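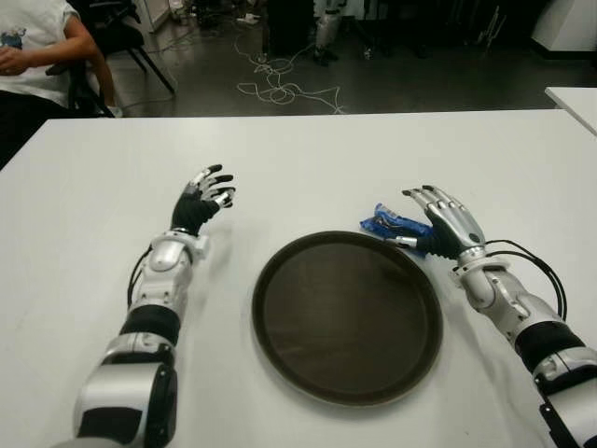

Written rules for two-armed robots that work at a table have been slow to appear. Most labs keep a page of habits taped near the power switch and leave it there. Jesent, which runs manipulation trials for outside clients, put its own rules into a single document in January and has revised it twice. The current version carries the date Jun 26, 2026. We spoke with the company's lead for operating practice, who asked that the interview cover the rules and leave staff names out of it.

The first section deals with the tabletop. "Every object on the table is either on the task sheet or it comes off," the lead said. "If the sheet says a tray and a wrapped snack, then a pen on the table is a fault, and the trial is marked as such." The rule was borrowed in part from Willel, a packaging firm whose line clearance checks follow the same logic between batches.

Soft packaging gets its own page. A wrapper deforms when a finger closes on it, and the contact point moves. Under Jesent's rules the grip force limit is set for the weakest item on the sheet and stays there for the whole session, including for rigid items that could take more. "People want to raise it for the tray and lower it again for the snack," the lead said. "Then someone forgets the second half. One limit per session is slower, and we accept that."

Approach speed is treated separately from grip force. The hand has to slow down within 30 millimeters of the object, whether the arm is under direct control or replaying a stored path. The figure came out of Jesent's own trials, and the lead was careful to call it a house value. "It suits our hands and our tables. Another lab should measure its own."

The idle hand is the subject most visitors ask about. When one hand is working, the other must be held open, clear of the table surface and outside the path of the working arm. It may not be parked on the tabletop. An earlier draft allowed parking, and reviewers at Pillai, a consultancy that audits the document, objected that a parked hand loads the wrist joints for no benefit and hides its position from the operator if the table is crowded.

Cables take up more of the document than expected. Loops along the forearm must have enough slack for full wrist rotation and not enough to catch on an object with a rim. The check is done by hand with the arm powered down, through the full range of motion, at the start of each shift. Floor cables are covered in another section. "That one we rewrite the most," the lead said. "The text is fine. Compliance drifts during a long day."

On people, the rules define 2 zones. The inner zone covers everything either arm can reach, and no one enters it while the drives are live. The outer zone is for seated observers and the operator, who must have the stop button within reach. Standing observers are sent farther back - a seated person is less likely to lean in on reflex when something slips.

Logging is handled by Drilivness, a software tool that records joint torque and finger position with the rule version in force. Jesent keeps the last 1,000 trials in full and a reduced record of anything older. A dropped item is logged as a drop, with no field for the operator to explain it. Explanations go in the shift notes.

Asked what is missing, the lead named handovers between the two hands. The present text says only that both hands must be stationary before the first one releases. "That is a safe rule and a poor one. It makes a simple pass take far too long. We have a draft that permits motion in one hand under a speed cap, and Pillai has it now."

The next revision will also change the inspection interval for fingertip covers, from monthly to a fixed number of grasps. The number has not been set.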